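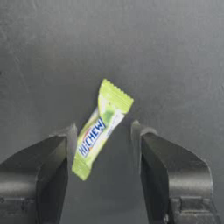 グリッパーの比較は飴でやれ、と最近ずっと言ってる。個包装のやつ。ハイチュウでいい。

カタログの数字、把持力とかストロークとか、あれで選ぶと失敗する。うちはした。Hadbergの平行グリッパー、把持力80N。立派。で、硬いブロックを7個並べて試験、全部成功、はい採用。現場に入れたら袋ものが全然だめ。両端のギザギザのところだけつまんで、くるっと回る。中身は四角いのに外がフィルムだから、指が当たった場所と中身の位置がずれるわけです。ブロックじゃ絶対に出ない失敗。

その後Povusの細い爪に替えて、同じ飴で200回。成功は72%。低い。低いけど、こっちの数字のほうが信用できると思ってる。失敗の中身が見えるから。斜めに寝てるときに弱いとか、片方の爪が先に触って押しちゃうとか。手首カメラの映像を後で見返すと、だいたい掴む前に勝負がついてる。

カメラの話もしたい。手首の小さいやつは解像度が低くて、包装の細かい字なんか読めない。でも読めなくていいんですよ。爪の先と物の隙間が見えればいい。Kershawの高いカメラを上から吊るす案もあったけど、肝心なところで爪の陰になる。予算の使いかたとして逆だとおもう。

あと背景。黒っぽい台に黒い爪、これはやめたほうがいい。爪の輪郭が沈む。黄緑の包みはよく目立つのに、爪のほうが怪しい。次は台を明るい色にする。たぶん今度は光の反射で困る。

反論はわかる。飴は規格品じゃない、再現性がない、論文に書きにくい。まあそう。でも規格ブロックで98点同士を比べてて何がわかるのか。差が出ない試験は試験じゃなくて儀式でしょう。コントローラーの比較も同じで、これは10月にやるつもりりです。まず飴を一袋買ってくるところから。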